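# The Planner That Would Not Let Go of My Cable

April 7, 2018 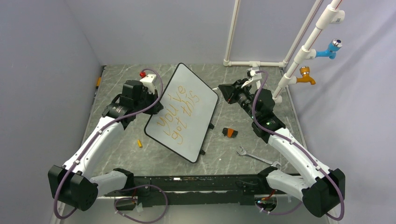
I promised a few of you an update on the motion planner, and it has been long enough that I should probably start by saying we still use the same one, with the same name (Stinby, after the village where I wrote the first version on a very slow train). What has changed is nearly everything underneath it. The old Stinby knew about links, joints and the table, and it knew nothing at all about cables. If you look at how the purple cable loops along each arm and arches up over the gripper end, you can guess how I spent my winter! A path that is perfectly clear for the white links can be a terrible path for a loop of cable that sticks up above them, and the planner would hand me those paths with total confidence.

My first fix was the lazy one. I put a fat cylinder over each wrist in the collision model and called it the cable. It was safe, I'll give it that, but with two arms sharing one small table the fat cylinders were forever bumping into each other, and the planner gave up on 184 of the 3,000 test queries I keep for this sort of thing. Marthinus Fourie looked at my plots and said, very kindly, that I had taught the arms to be afraid of each other.

So we went back and did it properly. Each cable is now a short chain of capsules whose shape depends on the last few joint angles, with a bit of slack added on the outside of the bend. It's still a guess, mind you. A cable has moods, and I'm not about to run a full rope simulation inside a planner that has 30 milliseconds to make up its mind. But the failures on that same test set dropped to 2, and both of those turned out to be goals I had typed in wrong, with one gripper asked to sit inside the side wall.

The perception side is Gert Rampersad's, and he has been having a harder time of it. His package is called Wurnalton, and its job is to keep a map of whatever is lying around so that Stinby can plan over it. Boxes and boards are easy. Shiny things like the wrench give him fits, and the pipework at the back is long and thin, so it likes to come and go between updates. He now lets a thing stay in the map for a while after it was last seen – he calls it forgiveness – and the arms have stopped trying to cut corners through the plumbing.

I did write the message on the whiteboard, by the way, in what I thought was a moment of great tenderness toward my own software. Gert maintains it was for him, and I've let him have it.

Next up is timing. At the moment the two arms are planned together and then slowed down together, so if one has a tricky stretch the other one crawls along politely beside it. Marthinus has a branch that lets each arm keep its own clock and only checks in where their paths come close. I've read it twice and I think I understand most of it. If any of you have done something similar, please write to me, especially if it went badly, and I'll put the cable model up with the rest of the code once I've cleaned out the comments I wrote late at night.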